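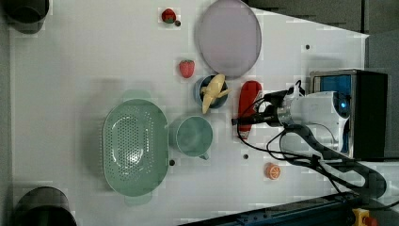 Photo: Roxana Huaranga, Stumer robotics club

roxana_h
Hi all! Our student team is building a kitchen sorting project for the showcase in August, and I could use some opinions (sorry in advance, I ramble). The task is play food: fruit goes in the bowl or on the plate, and everything else gets left alone. Marcela Vávra, our advisor, wants us to record 1000 practice runs. We have 700 so far, and the kids are getting tired, bless them. Would you keep going or start testing? 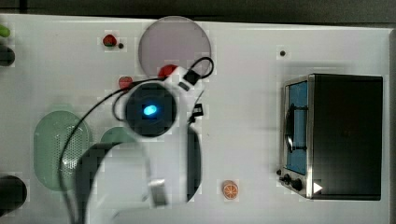

My own feeling is that we should hold back 30 layouts the arm has never tried and see how it does on those first.

jurco_fan
Keep going! We stopped early with our Tedonura project and I still regret it. Those last few hundred runs are dull, but bring snacks and put on some music and they go by.

Jarmila Murín
I have to disagree, kindly – if the 700 all have the strawberries in the same spots, then more of the same won't help one bit. Test now, then record whatever it gets wrong. My students did 70 extra runs that way and learned so much more from them.

jurco_fan
Fair, but a bad early test can really take the wind out of a young team.

roxana_h
Oh, mine are pretty tough, I think! Thank you both so much. We'll try Jarmila's way on the next club day and I'll post the numbers, good or bad.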